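Stulby toy library gets its Saturday-sized crowd back, and a new roof to put them under

I nearly walked straight past it this morning, which is silly when you consider I've lived in Stulby most of my life and the old seed merchant's on Guthrie Lane is hardly small. But the boards are off the windows, the door is a rather cheerful green, and as of nine o'clock the Stulby Toy Library is open again after eleven months of being shut. I was there by ten past and there was already a queue for the jigsaws!

For anyone new to town (hello, there seem to be a lot of you in the new houses up by Kollach Bridge), the toy library does what it says. You join, you borrow, you bring it back, and your child moves on to the next craze without you having to find a cupboard for the last one. It started in the back of the chapel hall and stayed there until last winter, when the chapel roof started letting the rain in over the dressing-up rail and the whole lot had to go into storage.

The new place is on the ground floor, so no more bumping a buggy down those awful steps. There are 521 toys on the shelves, up from 347 when the chapel hall closed, and most of the extra ones came from a collection the primary school ran in the spring. The rest were bought with a £3,000 grant from the Kollach Community Fund, and that also paid for the shelving and a proper lock on the outside store. I'm told the ride-on tractors live in there. I didn't get a look because a small boy was guarding it.

Puzzles are still the most borrowed thing by a mile, followed by train track, and then anything with a siren (my sympathies).

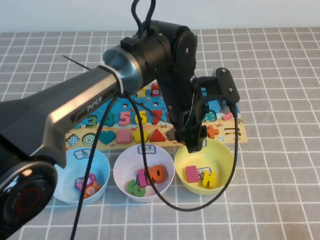 How much does it cost to join?
Membership is £12 a year for a household, and that covers up to four toys at a time for three weeks. Families on a low income can join free, and you only need to ask at the desk.

I paid up on the spot, mostly for my niece, and came away with a marble run and a box of farm animals. The cards are now little plastic ones and they get scanned, so no more hunting through the index box while the person behind you tries to stop a toddler from eating a leaflet. It all runs on a lending system called Sonumia, and you can look on there from home to see what's in and put your name down for things. I had a go on my phone in the queue and managed to reserve a puppet theatre I didn't mean to reserve. You can cancel, thankfully.

One change that's going to cause a bit of muttering is the fines. They've gone. If something is late you get a message, then a second message, and after that you can't borrow anything else until it comes home. The people on the desk seemed very relaxed about it. The lady next to me was less sure and said she'd been waiting on the big wooden garage since before the old place shut, so we'll see.

Missing bits are handled differently too. Everything has a label on the lid saying how many pieces there should be, and if you lose one you just write it on the slip when you return the box. There's a spares drawer by the window full of stray wheels, doll shoes and odd bits of track, and you're welcome to have a rummage in case your lost piece has already turned up.
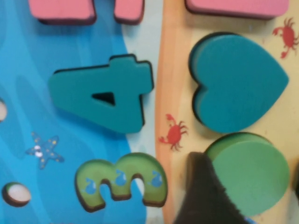

The reading corner has come across from the chapel hall as well, with the same saggy blue sofa, and I was daft enough to sit down in it with a coffee in one hand. Coffee is £1 a cup, squash is free, and there's a hatch through to a little kitchen which can be hired for birthday parties from November. I asked what that would cost and they haven't settled it yet.

Parking is my only real grumble. There are two spaces outside and both had vans in them, so I'd leave the car at the Guthrie Lane car park and walk the 200 yards. It's flat all the way and the pavement has been widened by the post office. The bus from Kollach Bridge stops nearly opposite.

Opening hours are nine till one on weekday mornings, with a late session until seven once a week for people who work. Bring something with your address on it to join. Donations are welcome if they're clean and complete, but please, no more soft toys for the moment. They've got bags of them.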